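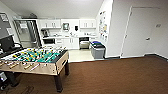 Stories > Short Fiction > The Yellow Team

The Yellow Team

2022-05-05
by Imelda Mangubat

Rafail always played yellow. He came down to the break room at the end of the evening shift, put his bag on the brown carpet, and took hold of the handles before he even said good evening.

"You have time for one game?" he asked.

"I have time for coffee," said Imani. She was standing at the counter, and behind her the coffee maker was making its tired noise. "Then maybe one game."

She had worked at Carnora for two months, and in this time she had lost every game. She did not mind it. At home, in February, the evenings were long and the telephone was quiet. In the break room somebody was always shouting at a small painted goalkeeper.

"Tomorrow is my last day," Rafail said. He said it to the green field, not to her. "My brother has a shop in Wulton. He needs a person who knows how to fix things."

Imani rinsed her cup under the faucet for longer than was necessary.

"Who will play yellow?" she asked.

"You will. It has the better defense. I never told you, because I wanted to win."

She dried her hands and went around to his side of the table. He moved away slowly — it was difficult for him, she could see it — and took the dark team, which he did not like.

"To five," he said.

"To ten," said Imani, and she dropped the ball.

© The author. Write to the editors | Back to top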